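Minutes — Breakfast Service Group
Date: 2023-01-31
Place: Humik building, second floor meeting room
Chair: Armelle Coste
Minutes taken by: the Longo site representative

1. Previous minutes
Accepted with one correction. Under item 4, "Jastetby" should read "Brustlow" as the supplier of the replacement plates.

2. Stock
The dry goods count was carried out at both sites. Cereal stands at 398 boxes, of which 310 are at Longo. The figure in the August sheet (1,831) included single-serve packs and should not be compared with the present one. A separate line for single-serve packs will be added to the sheet.
Bread is ordered daily and is not counted. The Longo site asked for a later delivery slot. The chair will raise it with the bakery.

3. Place settings
The group reviewed the standard setting for one person. Present practice differs between the sites: Longo puts the plate directly on the table, Humik uses a round woven mat. Points raised:
The ribbed mats hold crumbs between the rings. Wiping is not sufficient and they have to be lifted and shaken out.
The raised rim on the plates is low but keeps a slice of bread in place when the plate is carried.
Cereal boxes go behind the plate. It was asked whether they should go on a side shelf instead. No agreement — left as is until the next meeting.

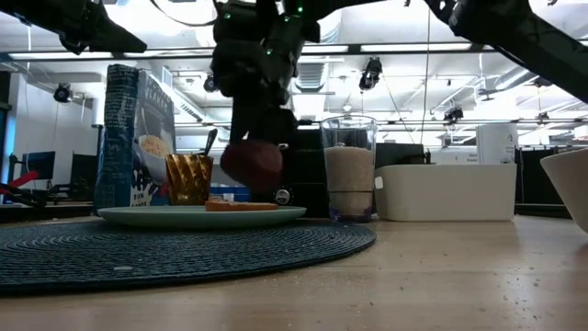
Breakfast Service Group — Humik and Longo sites

4. Cups and utensils
The gold cup with the twisted pattern was discussed. Two members find it too reflective under the ceiling lights. It will stay in use at Humik. Longo will continue with plain white cups.
Utensils may be stood behind the plate or laid to the right of it. The printed guide shows only the second arrangement and will be amended.

5. Table surfaces
Light wooden tables show streaks after cleaning. The present method is one pass with a damp cloth. Agreed to test a second pass with a dry cloth on seven tables at Humik and compare with the others at the end of the test. Crumbs are to be brushed off before the damp cloth is used, including the bare wood next to the mat.
Action: Humik site representative.

6. Purchasing
Brustlow has quoted for plates in pale green, same shape as the present ones. The quote does not include delivery. Jastetby has not replied to the request for mats. Armelle Coste will write again and ask for a sample in dark blue and one in a flat weave.

7. Other business
The cupboard key at Longo is missing. A copy is to be cut from the Humik set.
The cleaning sheet on the back of the pantry door is out of date and will be taken down.

Next meeting to be set by e-mail.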